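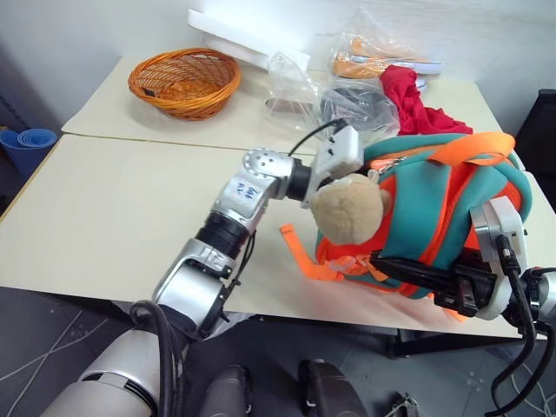
Shirin Daneshvar asks whether a child's backpack with a plush head attached to the front can go in the washing machine, and if so at what temperature. The bag is teal fabric with orange straps, and she is worried about dye.

**Imre Pálfi**
Check the label first. If it has gone, hand wash only. Lukewarm water, mild detergent, 2 rinses. Test an orange strap with a damp white cloth. If colour transfers, don't soak it. Plush holds water, so press it in a towel and dry the bag with the head uppermost.

**Csaba Juhász**
I put ours in at 30 with the towels. Fur went a bit flat, brushed it, fine.

**Birthe Bisgaard**
Empty the pockets.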